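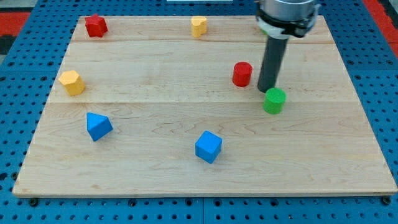
Block board on the blue pegboard, arm over the two cylinders.

2020-08-16, equipment planning

Second cell: Tadska quotes 1,715 for the gripper, mount included. Oretti is 354 cheaper but wants 40 days and does not list a collar to fit our wrist. Leaning Tadska. Ask Ville Seppälä to check the bolt pattern before the PO.

Boards: maple again, same glued stock. Dunne can cut 7. Budget fasteners for the front corners separately.

Blocks: one spare set. Only one green in the current one, order extra.

Open: pegboard panels from Dridden, no price yet. Sabine Kleinschmidt has the cost code.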